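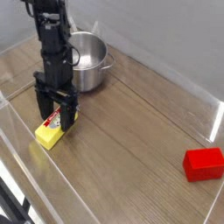 **Mavis Okafor**
Home cooking columnist, Briltlow

1/ Good morning from Briltlow, friends! It's May, the windows are open, and I want to talk about cooking for one, which I've been doing (happily, mostly) ever since my youngest moved out to Cindthorpe.

2/ The hardest part for me was the shopping. I kept buying for five, out of pure habit, and then eating the same stew until I was sick of the sight of it.

3/ So now I plan four suppers and leave the other nights wide open. Eggs on toast is a perfectly good supper! So is soup from the freezer, or whatever the neighbors send over.

4/ If you only own the big family pot, keep it. Make the full batch, eat one bowl, and freeze the rest flat in bags with the name written on before you fill them (I have thawed a few mysteries). 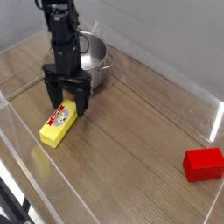 *Yellow box on the wood-grain tabletop.*

5/ And please set yourself a place. A real plate, a napkin, the radio on low. My mother did this every night in Zallbridge and I thought it was so fussy, and here I am doing just the same.

6/ Tell me what you make when it's only you. I read every reply, usually with my tea around 4.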